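Notice to the Occupier of Room 6

The Lereck Residence had always written to its guests in the third person, and Hilde Verstraete, on becoming its superintendent, saw no cause to alter the practice. The occupier of Room 6 was accordingly informed, by a letter placed under the door, that the room would be required at noon and that the bed was to be left stripped.

The occupier was Remzi Yaman. He had come in March for a fortnight and had remained for 280 nights. The register recorded his profession as surveyor, his home as Pistavel and his expected date of departure as "to be advised", an entry renewed in the same hand at the close of every month.

Under the rules of the Residence, a departing guest was to fold all blankets, return all towels and declare any article not listed in the inventory. Mr Yaman read the rules twice. He folded the blanket and carried it to the linen room, where Duygu Akyol signed for it. He was then asked for one towel, blue, issued on arrival.

"It is on the bed," he said.

"The rules require it to be here," said Mrs Akyol, and she held the receipt book open at the page.

He went back upstairs, intending to fetch it.
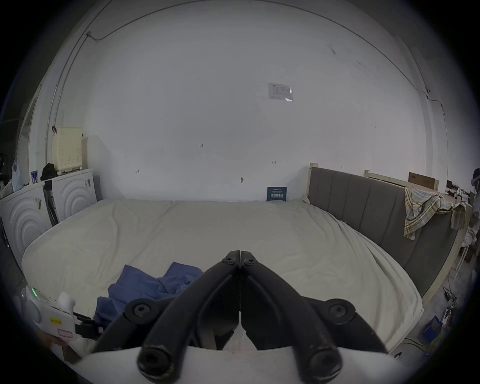
It was the bed that delayed him. He had slept in it through the whole of one winter and had never observed it with the blanket gone. The cream sheet was creased all over, and he considered whether a sheet in that condition could properly be described as left in good order. The checked cloth still hung over the headboard. It did not belong to the Residence. His sister had sent it from Pistavel with a note stating that rooms provided by institutions were invariably cold.

At ten minutes to twelve the superintendent knocked and entered, carrying the inventory.

"One bed, with headboard," she read. "One fitted sheet. One towel." She turned the page. "The cloth is not listed."

"It is mine," said Mr Yaman. "I declare it."

Miss Verstraete wrote the declaration in the margin and asked him to initial it. She remarked that the incoming guest, a Mr Tokgöz, had telephoned that morning from Katavus. The road was closed and he would not be arriving before the end of the week.

"The room is therefore not required at noon," she said. "The letter, however, has been issued."

"Can it be withdrawn?"

"There is a form."

Mr Yaman completed it at the desk downstairs, giving his expected date of departure as to be advised. Mrs Akyol returned the blanket to him against a second signature.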